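Speaker notes - "The stop that came late"
Garba Nwankwo, 27 Aug 2018

Opening. Say who I am and that I work on the control side at Birkeo. I am not a surgeon. The surgical questions go to the panel after lunch.

Start with the fault in one sentence, before any background. During a suturing run, the left arm kept pressing for nearly two seconds after the software had told it to hold. Pause there. People in this room know how long that is when there is tissue under the tip.

Then the setup, quickly. Two arms, one on each side of the work. The right one drives the needle and the left one steadies the tissue. The motion planner is Plendar. The force monitor is our own and we call it Fludel. Fludel watches the load on both arms and sends a hold when either one goes over its limit. Don't go into the kinematics. It's in the handout.
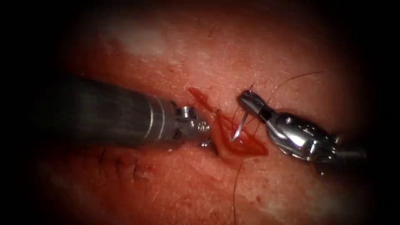 Explain why the left arm is the harder one to watch. The needle arm has a clear cycle: grip, drive, release, pull through. If the load goes up at the wrong point in the cycle, it is easy to flag. The steadying arm has no cycle. It is supposed to push a little, all the time, and the right amount depends on the tissue. A slow climb in force looks a lot like normal work.

What happened on the run. Take it in order and don't rush.

The load on the left arm began to climb while the needle was going through. Fludel saw it and sent the hold. The right arm stopped at once. The left arm did not. The operator noticed that one side was still and the other was not, and hit the stop pedal. The pedal is wired directly to the drives, and it worked. The log shows the hold message arriving at the left controller after the pedal had already cut the power.

Say clearly that the person caught this one and the monitor did not.

The cause. The hold went out on the same queue as the status messages. Each controller empties its queue in the order things arrive. The left controller had been sent 40 status requests by a logging script left running from a bench test, and the hold sat behind them. There was no hardware fault. The arm did what it was told, in the order it was told.

(If asked who left the script running: I did. Say so and move on.)

Why we missed it in testing. We ran the hold test 8 times in December and it passed every time. We ran it with the logging off, because the logging made the timing plots hard to read. Give people a moment to write that down.

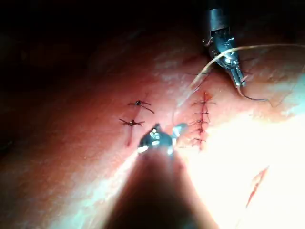
What we changed. Hold messages now have their own line and skip the queue. Each controller has to confirm a hold, and if one of them doesn't, the power to both arms is cut. The status script can't start while the arms are live. We also moved the force limit for the steadying arm down, and the operators did complain. We get more false stops than we used to. I think that is the right trade for now, but I don't have enough runs to prove it.

Mention Akinola here. They reviewed the fix from outside and found six places in our code where a safety message shared a path with something else. We had found two. This is the part I would like other groups to copy. Ask someone who didn't write it.

A stopped arm is not always a safe arm. This came out of the review and we are still working on it. If both arms freeze with the needle partway through, somebody has to decide whether to back it out or finish the pass, and the software can't choose that yet. At present the operator releases the jaws by hand - slow, but everyone has practiced it.

Questions I expect:

Why not put a hard force limit in the controller itself? We are doing that. It needs new firmware and it isn't ready.

Does the pedal ever fail? It hasn't on our rig. We check it before each session and the check goes in the log.

Can we have the log files? Yes, the left arm and right arm logs for that run. Email me and I'll send them with the message timing table.

If time is short, skip the section on testing and keep the one on Akinola.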